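Carkar – two-arm bench, November, evening session

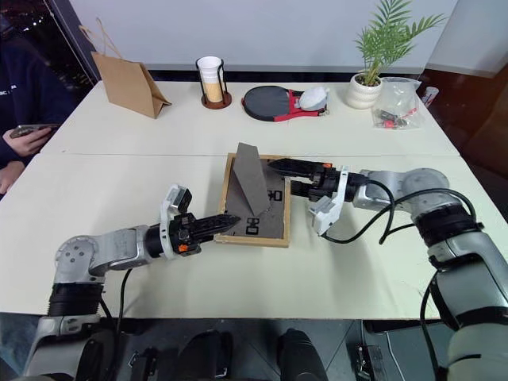
Notebook 2, p. 15

Task is still the folding board in the felt-lined tray. Left gripper goes to the left rim, right gripper works over the top right of the tray. Board stands up as a tent over the felt with the printed marks in front of it.

Sofia wants the left fingers at the rim before the right arm moves. Savvas thinks that costs us time. I kept Sofia's order for now and wrote 200 ms between the two moves in the config. Change it there if you want to try something else, and write it down here.

Right arm cables: they loop over the table between shoulder and gripper. Stavros to shorten the run or clip it up before the Amov round.

Log numbering goes on from 573. Please don't restart at 1 – Dörte had to rename a whole folder last time.

To do:
Print spare felt panel, same marks
Ask Anastasia for the Warnlow rules on tray position
Back up both arm configs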